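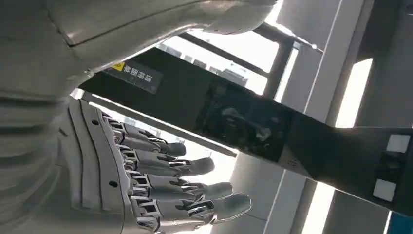

Section 4. Setting up voicemail and call forwarding

Before you start

Your Flavov phone must be switched on and registered with the network. The signal bars at the top of the display should show at least one bar. If the display reads "Emergency calls only," go back to Section 2 and check the SIM card.

Voicemail is included with every Wulatitz line. Call forwarding is included too, but forwarded calls are charged as outgoing calls on your plan. Forwarding to a number outside the country is blocked until you turn it on in your account settings.

4.1 Setting up your mailbox

1. Press and hold the 1 key until the phone dials the mailbox.
2. When you hear the welcome message, enter the temporary PIN. It is printed on the card that came with your SIM, under the line number.
3. Enter a new PIN of four to eight digits, then press #.
4. Enter the new PIN a second time and press #.
5. Record your name after the tone. Press # when you finish.
6. Choose a greeting. Press 1 for the standard greeting or 2 to record your own.
7. If you pressed 2, speak after the tone and press #. Press 1 to save the recording or 3 to try again.
8. Hang up.

Note: The mailbox will not accept a PIN made of one repeated digit, or a run such as 1234.

Note: If you hang up before step 5, the new PIN is not saved and you will need the temporary one again.

Caution: Three wrong PIN entries in a row lock the mailbox. To unlock it, sign in to your account and select Lines, then Voicemail, then Reset PIN. A new temporary PIN arrives by text message.

4.2 Listening to messages

1. Press and hold 1.
2. Enter your PIN and press #.
3. New messages play first, oldest to newest. Saved messages follow.

While a message is playing, use these keys:

1 Play again
2 Save
3 Delete
5 Hear the date, time and caller's number
7 Go back a few seconds
9 Skip ahead
# Next message

The mailbox holds 20 messages. When it is full, callers hear a notice and cannot leave a message. Saved messages count toward the limit. Deleted messages can be recovered until you hang up; press * at the main menu and then 3.

4.3 Changing how long the phone rings

The factory setting sends a call to voicemail after five rings. To change it:

1. Open Menu, then Calls, then Unanswered calls.
2. Select Ring time.
3. Use the up and down keys to pick a time, then press Save.

The phone contacts the network to store the setting. Wait for "Setting accepted" before you close the menu. If you see "Request failed," move somewhere with a stronger signal and repeat the steps.

4.4 Forwarding calls

You can forward every call, or only the ones you don't pick up.

1. Open Menu, then Calls, then Forwarding.
2. Select one of the following:
 All calls
 When busy
 When not answered
 When out of reach
3. Enter the number, including the area code.
4. Press Activate and wait for the confirmation.

An arrow appears next to the signal bars when All calls is active. The other three options do not show an arrow.

Note: Turning on All calls overrides the rest. Your other forwarding choices come back when you turn it off.

Caution: Do not forward your line to a phone that forwards back to it. The network drops the call and the caller hears a busy tone.

To cancel, go back to the same screen, select the option and press Turn off. To cancel everything at once, select Clear all. This also removes the link to your mailbox, so callers will not reach voicemail until you select When not answered and choose Mailbox from the list.

4.5 If you use a Heinonen desk base

Put the phone in the base before changing any of the settings in 4.3 or 4.4. The base keeps its own copy of the ring time and updates it only while the phone is docked. If the base light blinks after you save a change, lift the phone out, wait until the blinking stops and dock it again.

The message light on the base stays on while there are unheard messages. It can take a minute or two to go out after you have listened to the last one.

Go to Section 5 for caller ID and blocked numbers.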